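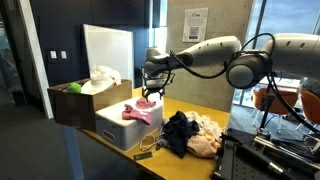 Sorting table: white lidded bin, open cardboard box and clothing.

About Finditz

Finditz is a household sorting and storage service. We sort clothing, linen and small household goods, put them into bins or boxes and write a list of what went where. The company was set up by Mafalda Mota and Custódio Pacheco, who had both worked in the stores department at Cordeiro, a supplier of hotel linen. The stock methods used there still form the basis of most of what we do, scaled down to the size of a family wardrobe.

What we handle

Most of our work is clothing. The remainder is bedding, towels, toys and the mixed contents of drawers. We do not handle food, medicines, paint or anything with a fuel tank. Papers are returned to the client unread in a sealed envelope.

A standard order covers up to 100 items. A pair of socks is one item, and so is a duvet cover with its matching pillowcases. Orders above this size are split, and each part receives its own list.

How an order is processed

Items arrive in whatever the client has to hand, commonly cardboard boxes and carrier bags. Nothing is refused on account of its packaging. Contents are tipped or lifted out and divided first by material, then by owner, then by season. Dark and light fabrics are kept in separate piles from this point on - dye transfer in storage is slow, but it does happen, especially with new navy cotton.

Pockets are emptied before folding. Whatever is found in them goes into a numbered bag and appears at the top of the list. Cords and drawstrings are tied off.

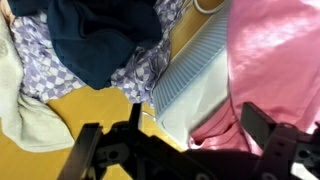 Folding follows one of 10 patterns, which are set out in our working manual. The pattern depends on the garment and on the inside depth of the bin it will go into. Heavy knitwear is always laid flat. Sweatshirts are folded with the hood inwards, and shirts are buttoned at the collar and at every second button below it. Items that will not hold a fold, such as swimwear and sports tops, are rolled.

Bins and boxes

We supply plastic bins with lids in two sizes, and cardboard boxes for clients who prefer them. Cardboard is adequate for dry rooms and for periods of up to a year. For lofts, garages and ground-floor cupboards we recommend plastic. Balls and other round toys travel in open boxes, as they take up too much height under a lid.

Each container carries a number on one short side. The same number is used in the client's list, which is kept in Mikano, our own inventory system. Clients can search it by owner, colour, size or container. Mikano replaced a paper card index, and the cards up to number 123 are still held in the office because a few early clients continue to use them.

Training and testing

New staff practise on a standing stock of garments, which is mixed up again after each session. It includes most of the fabrics that cause difficulty: fine rib, small checks that show a crooked fold, and thin pale cottons. A trainee moves on to client work after 2 complete orders sorted and listed without error.

The Fuseo label, a washable fabric tag for children's clothing, was developed from this stock. It is now sewn in on request and is charged per garment.

People

Mafalda Mota is responsible for methods, training and the working manual. Custódio Pacheco is responsible for storage, transport and Mikano. Sorting staff work in pairs, one handling and one listing, and exchange places at midday.

Visits and enquiries

Containers can be inspected before ordering, by appointment. Collections are suspended for part of October, when the annual stock check takes place, but deliveries already booked go ahead as normal. Enquiries received before 4 pm are answered the same working day.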